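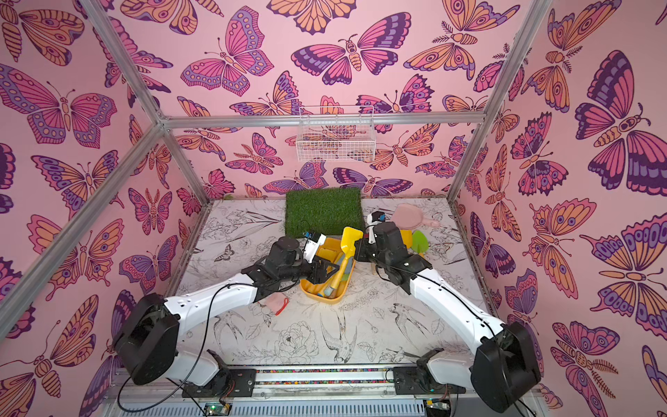

2 min read

I have a soft spot for kids' garden tools, and June is when it gets out of hand. The little trowels come out of the shed, off the porch, out of the sandbox, and every year I end up with a pile of them and nowhere sensible to put it. So this month's tidy-up is all about the small stuff!

My whole system is one yellow tray. You lay everything out side by side first, so you can see what you've got, and then it goes in with the blades leaning one way (Gisela Nolte, who shares my plot, likes hers handle down, and I've come around to it). I used to sort by color and I gave that up, mostly because the reds always ran out of room. Now I go by blade: the pointy ones for seedlings and bulbs, the square ones for scooping soil into pots.
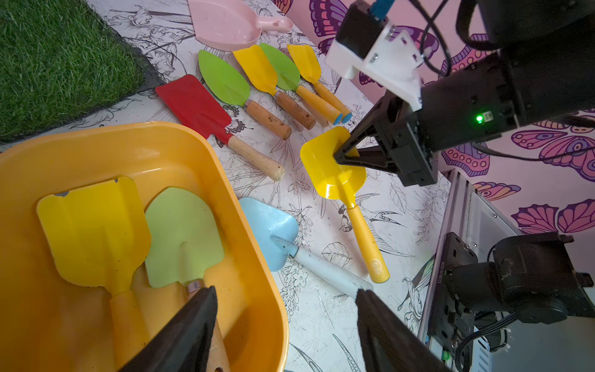
Yellow and pale green in the bin, light blue beside it.

Chips and scuffs don't bother me much. I give a scratched blade a rub with a dry rag and maybe a dab of oil on the handle if it's wood, and that's it for the season. A drilled hole in the handle is handy too, you can run a loop of string through it and hang the thing on a nail.

Then there's the backdrop, and I'm a little in love with it. Pink butterfly paper on three sides, flowers and swallows drawn in black on the floor, and a patch of fake grass at the back! I'd happily paper my whole potting bench that way. 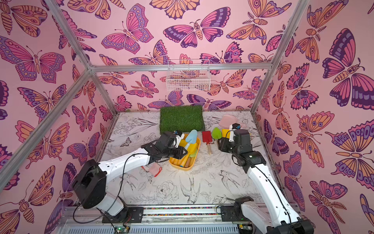 I did ask Pascal Kröger what he'd do with a wire basket on the wall over a bench like mine, and he said seed packets, standing up, tallest at the back. Gloves would be my pick. If you have a better idea, write and tell me, and I'll put the good ones in the next issue.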